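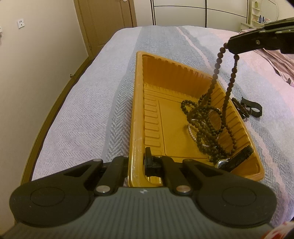
Item 5: tray, beads, pearl necklace and watch on the bed.

Vivside Furnished Rentals
Bedroom and small valuables checklist, unit 49
Filled in by Theophilus Osei, August walk-through
Marks: OK, FIX, or NA. Comments go under the line they belong to. Please do not leave a FIX without a comment.

BED AND BEDDING

1. Mattress sits flat on the base, no rocking. OK
Pushed down on all corners. The last report said it rocked. I could not get it to.

2. Blanket clean, no pulls or burns. OK
Light gray herringbone with the blue-gray bands. The form says to hold the blanket up to a window "to reveal wear." I did. It revealed a blanket.

3. No cords or power strips under the bed or pillows. FIX
Phone charger run under the pillow. Moved it to the nightstand and left a card. This is the one line on the page I would never drop, and it gets the smallest box.

4. Bed is not used as a storage surface. FIX
See item 5. I doubt this line does any good. People sort things on a bed because it is flat and at a decent height, and a printed rule from Matgate won't stop them.

SMALL VALUABLES

5. Jewelry kept in a tray or box with raised sides. FIX
There is a tray, mustard-gold plastic, and the rim is slightly raised, so by the wording this could pass. I marked it down anyway. A black strap piece with a few dark beads on it was lying on the blanket to the right of the tray. Small things on a blanket end up on the floor or in the wash.

6. Strands stored separately, not tangled. FIX
Dark brown wooden beads in one heap, with a short string of white pearls looped in among them. Lift the strands one at a time and don't yank. If one sticks, put it down and find the other end. Pearls should come out of that pile and go in a soft bag of their own. The form suggests a "strand divider" from Daltent. A few cup hooks would do the same job and I have yet to see anyone use the divider for more than a week.

7. Watches kept clear of hard or loose items. FIX
Round silver case, black strap, in the near corner of the same tray as the beads. I can't say the beads would scratch it. I can't say they wouldn't. Give it its own spot.

8. Tray free of cracks and sharp edges. OK
Faint scuffs along the rim on one side. Ran a thumb around it and found nothing to catch skin or thread. Kariuki wanted scuffed trays replaced on sight when they wrote this form. Scuffs are not cracks. Leave it.

9. Valuables listed and signed for by tenant. NA
No list on file. I don't sign for other people's necklaces and I don't think the office should ask inspectors to.

FLOOR AND EXITS

10. Clear path from bed to door. OK
Walked it with the light off.

11. No loose beads, pins or batteries on the floor. OK
Checked with a flashlight, both sides of the bed and under it. Worth doing slowly if there are small kids or a dog in the unit.

12. Smoke alarm in or near bedroom, tested. OK
Sounded on the first press. Sticker on the side has no install month, so I can't tell how old it is. Whoever has the purchase record, please write it in.

13. Window opens fully from inside. FIX
Opens, but takes 2 hands and some temper. The June report says "operates smoothly." I would like to know who tried it. Needs the track cleaned, maybe a new latch.

SCORE

The form converts all this to points out of 194. I have left that box blank. A charger under a pillow and a tangled necklace come out to the same number of points, and I can't defend that to a tenant.

TO DO, in this order
Window, item 13: work order sent.
Charger, item 3: ask tenant in person, the card may get tossed.
Tray, items 5 to 7: tenant to sort out, no charge, no follow-up visit unless they ask for one.
Alarm age, item 12: office.

Next walk-through: October, morning if possible. T. Osei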